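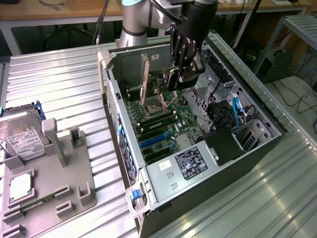 Robotic gripper over an open tower case, motherboard below

Hotlines: who picks up when two armed countries need to talk?
Notes for the Fladside evening talk, 40 minutes plus questions

Opening (keep it short, they've only just sat down)

Thank Ermanno Gentile for the invitation and for the lift from the station. Mention the recording goes up on Vimeo later, so anyone asking a question should wait for the microphone.

Start with the red phone. Hands up who thinks there's a red phone on a desk in the White House? Usually most of the room. There wasn't one. The line between Washington and Moscow was set up in 1963, after the Cuban missile crisis, and it was a teleprinter. Typed messages, each side writing in its own language. I love this bit, so don't rush it!

Why type? Because a voice call between two frightened leaders is a terrible idea. You get tone, you get jokes that don't translate, you get an interpreter making choices at three in the morning. Written words slow everyone down and leave something your advisers can read over your shoulder.

Part one: what a hotline is for

People hear hotline and think peace talks. Most of the traffic is much duller. We've got ships here, we're doing an exercise there, that aircraft is lost and we'd like it back please. Every one of these lines gets tested, and the tests are a kind of message too. If the other side answers the test, somebody is still sitting in the chair.

Three levels, roughly: leaders, defence ministries, and the officers who are close enough to see each other. I think the bottom one does most of the work and gets the least attention. Say so plainly, somebody will disagree and that's good for questions.

Part two: when it rings and rings

The awkward part. A line only works if the person at the other end is allowed to answer. Lots of governments treat picking up as a favour, and they stop doing it when they're cross. So the phone goes quiet in exactly the week you want it.

(Pause. Sip of water. Last time I talked straight through this and lost the back row.)

The argument for not answering – give it a fair hearing. If you're the weaker side, a hotline can look like a seat belt for the stronger one. It makes risky behaviour near your coast feel safer for them. You may prefer them a bit nervous. I don't agree, but it isn't silly, and I've heard clever people make the case.

Part three: the Hustness game

This is the tabletop exercise I helped run in December. Two made-up countries, one narrow strait called Hustness, a collision between a patrol boat and a trawler. Stress that it was a game and a small one, so no grand claims.

We gave both teams a line to each other and a pile of paper. Over the day they sent 266 messages inside their own teams and 2 across the line. Let that sink in. Both messages went after the point where shots had been ordered.

When I asked afterwards why they hadn't used it earlier, the answers were nearly all the same. They didn't want to look worried. One team had a lovely draft ready by around 100 minutes in and spent ages arguing over the second paragraph. The trawler's crew never came up in it, by the way. Read out the draft if there's time (blue folder, page behind the map).

Part four: what might help

Keep it practical. Answering shouldn't count as a concession, and both sides should say that in public beforehand. Junior officers need permission to talk without ringing the capital first. Agree the boring wording in calm times, so nobody is inventing a form for "sorry, that was our radar" during a crisis.

Skip the slide on satellite links unless somebody asks. It's out of date and I keep meaning to redo it.

Questions I'll probably get

Can't leaders just post online now? They do. It reaches everybody at once, including the home crowd, which makes it very hard to climb down.

Would a hotline stop a war somebody wants? No. It's for the ones that start by mistake.

If it goes quiet, ask the room: who would you want answering the phone, a general or a diplomat? Then sit down and let Ermanno do the raffle.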